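Buscar no fórum Pesquisar Entrar

Garra aperta a fruta com força máxima depois de parada de emergência. Como evitar?

Boa tarde a todos. Peço desculpa pelo meu português, aprendi já adulta e escrevo devagar. 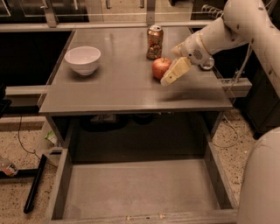 Trabalho com um braço branco com garra de dois dedos claros, e a tarefa é simples: pegar uma maçã de cima de uma mesa de metal e colocar dentro de uma tigela. O programa de tarefas é o Tarkaver e o controlador da garra é o Mullia, na versão 3. Durante várias semanas funcionou sem nenhuma queixa minha. O limite de força dos dedos estava configurado em 2 newtons por dedo, valor que escolhi depois de testar com frutas mais maduras.

No domingo, às quatro da tarde, o braço se aproximou da maçã pelo lado e eu apertei o botão de emergência, porque um cabo tinha se enrolado na roda da minha cadeira. Soltei o cabo, rearmei o botão, carreguei em "continuar" na tela do Tarkaver e o braço retomou o movimento do ponto onde estava. Até aí tudo normal. Mas quando os dedos fecharam, fecharam com toda a força. A maçã ficou esmagada de um lado e o suco correu para a mesa. O registro mostra força de 47 newtons no dedo esquerdo e não mostra nenhum alarme, só o aviso 372, que no manual está descrito como "parâmetros restaurados".

Repeti três vezes, com outras maçãs e depois com uma bola de espuma. Quando faço a sequência desde o início, o limite é respeitado. Quando faço a parada de emergência e depois continuo, o limite desaparece. Na tela do Tarkaver o valor escrito continua a ser 2, por isso eu não tinha maneira de desconfiar.

O que me preocupa é que antes desse dia eu às vezes punha a mão perto para endireitar a fruta. Desde domingo não faço mais.

As minhas dúvidas são: onde é que se grava o limite para ele não se perder, e se posso confiar no número que aparece na tela. Já troquei o cabo de comunicação da garra e o resultado foi igual.

Benedicta Akpalu

Partilhar Seguir 14 comentários

Dzifa Quaye

Cara Benedicta, tive a mesma falha com o mesmo controlador e penso que posso ajudar.

O botão de emergência, na maior parte das instalações que conheço, corta a alimentação da garra junto com a dos motores do braço. O Mullia desliga. Quando você rearma, ele liga de novo e lê os parâmetros da memória permanente. Se o seu limite foi enviado pelo Tarkaver no começo da tarefa, ele estava somente na memória temporária e perdeu-se com o corte. O controlador voltou então ao valor de fábrica, e o aviso 372 é exatamente isso. Infelizmente foi classificado como informação e não como falha, e por essa razão o programa não para.

O número que você vê na tela é o valor que o Tarkaver enviou. Não é o valor que a garra tem neste momento. Para ver o valor verdadeiro é preciso abrir a página de diagnóstico do Mullia e pedir a leitura do parâmetro.

O que eu fiz, por esta ordem:

Primeiro, gravei o limite baixo na memória permanente, com o comando "guardar na unidade". Depois desliguei tudo no interruptor geral, liguei outra vez e li o parâmetro, para ter certeza de que ficou.

Em seguida coloquei, antes de cada comando de fechar, uma leitura do limite. Se o valor lido é diferente do valor pedido, a tarefa termina com erro. Demora um pouco mais em cada ciclo e no meu caso isso não incomoda.

Depois mudei o tratamento do aviso 372 para que ele interrompa a tarefa. Fica no menu de eventos, na coluna "reação".

Por fim retirei o botão "continuar" da tela depois de uma parada de emergência. Agora o operador tem de levar o braço à posição inicial e começar de novo. Os colegas reclamaram durante uma semana.

Faça o ensaio com a bola de espuma, com a parada em momentos diferentes: antes da aproximação, com os dedos já ao lado do objeto e com os dedos fechados. Neste último caso confirme também se a sua garra larga ou mantém o objeto quando perde a energia, pois isso muda de modelo para modelo.

Partilhar 9 comentários

Tetteh Agbenyega

Aqui usamos Asante e nunca aconteceu. Experimente atualizar o programa. Também pode ser o sensor do dedo com defeito, 47 parece muito.

Partilhar 2 comentários

Aurelio Segura

Concordo com a Dzifa na causa. Com o colega Tetteh não concordo: se fosse o sensor, a maçã não estaria esmagada, e a falha apareceria também na sequência sem parada.

Quero acrescentar uma coisa que me parece mais importante que a fruta. Um limite de força escrito num programa de tarefas não é uma função de segurança. Serve para proteger o objeto. Para proteger os dedos de uma pessoa é preciso que o limite esteja num circuito próprio para isso, ou que a pessoa não consiga chegar lá com a mão enquanto a garra tem energia. Mesmo depois de gravar o valor corretamente, eu continuaria a não endireitar a fruta com a mão. Use uma vareta, ou pare a tarefa e espere que o braço recue.

E prenda os cabos que passam no chão, por favor. A sua parada começou por aí.

Partilhar 5 comentários

Benedicta Akpalu

Muito obrigada. Li o parâmetro na página de diagnóstico depois de rearmar e estava no valor de fábrica, como a Dzifa escreveu. Já gravei na unidade e o valor manteve-se depois de desligar. A leitura antes de fechar ainda não consegui programar, o Tarkaver responde que o parâmetro é só de escrita. Se alguém souber qual a permissão que falta, agradeço.

Partilhar 1 comentário

Relacionados
Mullia não responde depois de trocar a fonte
Stokosari: garra abre sozinha no fim da tarefa
Diferença entre parada de emergência e parada de proteção
Como fixar cabos no chão sem furar
Tarkaver: permissões de leitura e escrita por utilizador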